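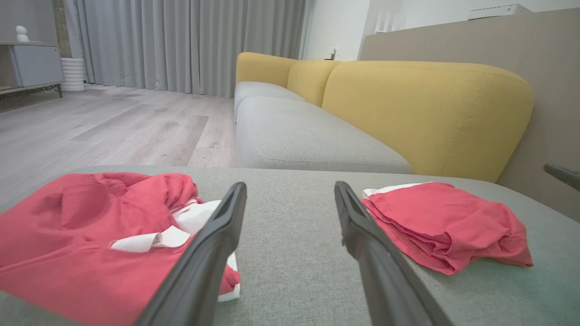 Chapter 2
Handling Soft Goods

2.1 The Dillance Open Day

Cloth is hard for a robot to handle. A steel bracket has one shape, and a program can store it. A shirt has no fixed shape, and the same shirt dropped twice on the same seat will present two different problems. This chapter covers the methods used to find, grip, lift and place such items. It begins with a demonstration, and later sections return to it.

The demonstration was given at the Dillance open day on Sunday, August 9, 2020. The host, Gilberto Ríos, ran a two-finger gripper on clothing left on a sofa in a furnished room. Visitors had toured the Botha test hall in the morning, where the same type of gripper sorted rigid parts from a tray. The move from tray to sofa was deliberate. A tray is flat, hard and evenly lit. A seat cushion gives under load, and its woven cover can be pinched along with the garment.

Two red garments on a light gray cushion make a useful first case. The color contrast with the seat is strong, so separating cloth from background is simple. Separating one garment from the other by color alone is not, and the program must use position and outline. A crumpled shirt also offers many folds, any of which may look like an edge. A folded item has layered edges, and a grip on one layer will open the fold when the arm rises.

Ríos divided the task into four stages: locate, approach, close and lift. He asked visitors to note the stage at which each attempt ended, and to record this separately from its cause. A failed lift often has its cause in the approach, where the fingertips are set at the wrong depth. The record sheet, known as the Ivance form, is reproduced in Section 2.5. The exercises use a set of 57 completed forms.

Terms used in this chapter

Grasp point: the place on the cloth where the fingers are to close.
Layer count: the number of cloth layers held between the fingers.
Support surface: whatever the item rests on, hard or soft.

Section 2.2 deals with the choice of grasp point on a single garment at rest.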